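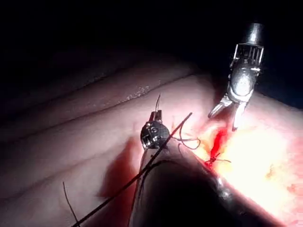
Notebook entry 689, wound closure practice, Draltedside bench, Saturday, December 5, 2020. The purpose of the session was to repeat the interrupted stitch under the Stavo procedure, with attention to tail length and to the spacing of knots along the incision. Thread handling remains the weak point. A long strand was left lying across the tissue toward the red incision while a knot already closed part of it, and a strand of that length is easily caught by the next pass. The procedure should state a maximum working length. The present text says only "sufficient," and colleagues at Kundside have read that word in different ways.

4 min read

Tension was set by eye throughout. The spring gauge from room 2053 has been sent for calibration and is not expected back before the end of December. Entries made in its absence are to be marked "ungauged" in the margin, this one included.
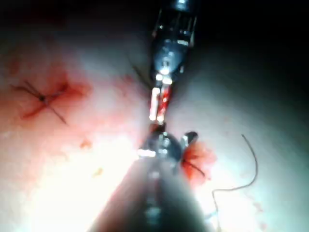 Tail length is to be judged after the knot is set, and both tails are to be cut in the same step. Earlier entries show a habit of returning to trim a second time, which disturbs the knot. The completed stitch on the left side of the tissue has its thin tails spread in a cross around a small dark knot, and this open form is easy to check from a distance. It is proposed as the reference for the Lindsay handout, replacing the line drawing now on page 6. Tails that lie folded over one another should be recorded as "unclear" and left alone.
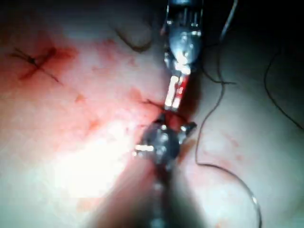

Should a stitch be removed if the tissue around it is stained?
Staining alone is no reason for removal. Record it, check that the edges meet, and proceed to the next stitch.

The same rule applies to the written score. Color on the surface is entered under remarks and carries no points. Points are given for edge contact, knot position and tail length, in that order. Where two readers disagree, the lower score stands until the specimen has been examined again.

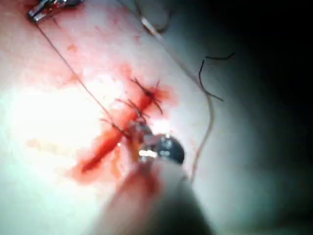
Disagreements are to be entered on the gray sheet on the same day, with the initials of both readers. Scores copied from memory will not be accepted.

Outstanding: amend the wording on working length; request one further box of thread from Kundside (order code 3000); return the Stavo binder to the shelf by the sink. The spacing template is bent at one corner and should be replaced before the next session.

This site uses cookies to remember your reading preferences. Accept | Settings

Draltedside Notebook Pages | Contact | © 2020 | Back to top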